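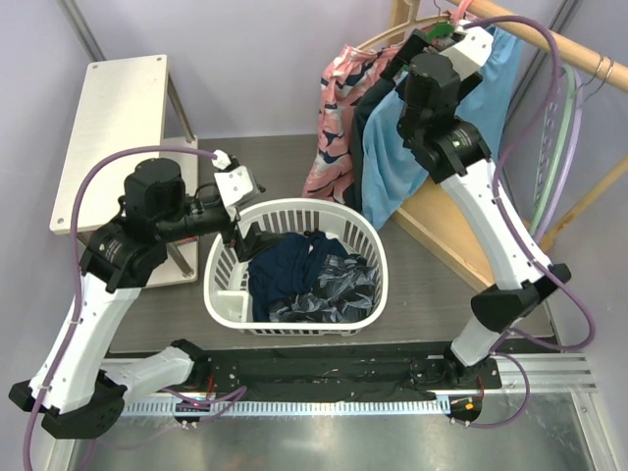 Saqib Orakzai starts most mornings by hanging up shirts he has no plan to wear. He stands in front of two robot arms with a handle in each hand, and when he moves his wrists the arms move theirs. He picks up a shirt, finds the neckline, works a hanger into it and puts it on the rail. Then he takes it off and does it again.

His target is 300 finished runs for each version of the task. A version might be "from the basket to the rail" or "from the rail to the basket," or it might be the same job with the basket turned sideways. When a version reaches its number he changes something and starts over.

Orakzai works for Pleken, a small company that teaches household chores to two-armed robots. He used to alter suits. His cousin Rizwan, who runs the training side of the business, hired him after watching engineers struggle for most of a winter to get a sleeve to lie the way they wanted.

"They were good with the controls," Rizwan Orakzai says. "They just didn't know what cloth was going to do next. Saqib knows. He pinches it in the right place the first time."

Showing a robot a task this way is an old idea. A person steers the machine through the job while a computer records the position of every joint, how far the grippers are open and what the cameras see. After enough recordings, a program is trained on them, and the robot tries the job alone. The people doing the steering are usually called operators. Pleken calls them teachers, and pays them by the hour so that no one is tempted to rush.

There are two main ways to do the steering. The first is to take hold of the arm itself and push it where it needs to go. Pleken began like that, and some shops still prefer it for simple work such as placing a part in a fixture. You feel the weight of the thing through the arm. The trouble comes with two arms. One person can't easily hold both and still see past them, and the teacher's own hands end up in the recordings, right where the cloth is.

The second way is remote control. At Pleken the handles are mounted on a lighter pair of arms, built to the same proportions as the working pair, on a bench called the Sumotero. The teacher sits or stands at the bench and the working arms copy each movement. Nothing comes back through the handles. If a gripper snags a collar, the teacher has to see it.

"You learn to look for the pull," Saqib says. "A little line in the fabric. When I see the line I stop and let go. If I keep going, the hanger comes off and the whole thing is on the floor."

Dropped garments aren't always thrown out of the data. For the first months they were, and the robot that came out of that training did fine until the first slip, when it would carry on hanging a shirt that wasn't there. Now the teachers are asked to leave in the mistakes they recover from. Saqib will sometimes let a shoulder slide off on purpose and then put it back. These runs get their own tag, and Rizwan wants more of them than he has.

Hangers are harder than they look. A person putting a shirt on a hanger uses a thumb, the side of a hand, sometimes a chin. A gripper has two fingers that open and close. Saqib spent his first weeks unlearning things. He had always smoothed a collar with the back of his hand, and there is no back of the hand on the machine. He now gives the hanger a small shake after the second shoulder goes on, and lets the weight of the cloth do the smoothing.

Dark clothes cause trouble of their own. In a pile, one black sleeve runs into the next and the cameras have little to go on. The teachers mix dark pieces with prints in the basket for that reason, and they don't arrange them. The rule is to drop things in from waist height and leave them how they fall. Neat piles make for a robot that can only deal with neat piles.

Saqib keeps a notebook. It has a page on each garment, with where to grab it, how far it stretches and which hanger it fights with. A page from February reads, in full: "Left arm too early. Wait for right." He says that one applied to everything that month.

Timing between the arms is the part new teachers find hardest. Most people lead with one hand without knowing it, and the other trails. On the recordings this shows up as one arm hovering while the other works, and the trained robot copies the hovering along with everything else. Rizwan has had to drop whole sets over it. He now has new teachers spend 3 days passing a towel from one gripper to the other before they record anything that counts.

The sessions are short. A teacher works for 2 hours, takes a break, and does something else in the afternoon, usually going through recordings and marking where each step begins. Tired teachers cut corners, and the computer has no way of telling a corner cut from a good idea.

The company's first customer for the clothing work is Niazi, which runs laundries for hotels and wants help with staff uniforms. Uniforms are easier than a household basket. They come in a few sizes and the buttons are all in the same place. A second customer, Otow, makes clothes racks and is interested in whether the hooks could be shaped to suit a gripper. Saqib has told them he would like the rail a little lower, too. Reaching up there with the arm nearly straight leaves him very little room to turn the wrist.

How many recordings are enough is a question with no agreed answer. Rizwan used to say 1000 for anything involving cloth. Then a smaller set, made by one careful teacher, gave better results than a bigger one made by several people in a hurry, and he stopped giving a number. He looks at variety first now, and at who was holding the handles.

Saqib has watched the trained robot hang a shirt on its own many times. It does the small shake after the second shoulder. It also pauses before reaching for the rail, a habit he hadn't known he had. He went back through his recordings and found it in nearly all of them, a short stop while he checked that the hook was facing the right way.

Rizwan asked whether he wanted to redo the set without the pause. They talked it over and left it in. Next week they start on pants.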